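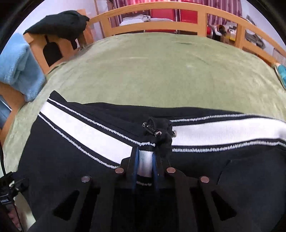 Meenakshi Upadhyay wrote:
> Has anyone got a sourdough starter through a cold March without a proving
> box? Mine sulks under the kitchen window and smells like nail polish by
> morning. I'm feeding it once a day, equal parts flour and water.

Yes, and please don't bin it! That nail polish smell is just hunger. Mine did the same all through last autumn and it's now the liveliest thing in the house.

Go to two feeds a day for a bit, and keep back only a spoonful each time – I use 40 grams of flour to the same of water, with a third of it rye. Rye is magic, truly. The colour goes a bit grey and the bubbles come up tiny and even, and then one morning the lid's been pushed off.

For warmth I put the jar in the oven with only the light on. Put a note on the door! I preheated the Jiden batch (we name them all, sorry) and that was the end of Jiden. Its replacement is Ostach, who lives on top of the fridge now and seems very happy there.

When it doubles before lunch, bake something easy. My favourite loaf is a plain white one at 74 per cent water, shaped loosely and left overnight in the fridge. If you'd like a bit of Ostach, I can dry some on baking paper and post it.

Tell us how it goes!

Search the archive
Enter keywords Go

Comments (2)

Bhardwaj: Oven light worked for me too. Rye made the bigger difference though.

flourgirl816: Would love some dried Ostach if there's any spare!

Recent threads
Flomness bread swap, who's bringing what
Discard crackers that stay crisp
Is my rye flour too old?
Re: Dutch oven lids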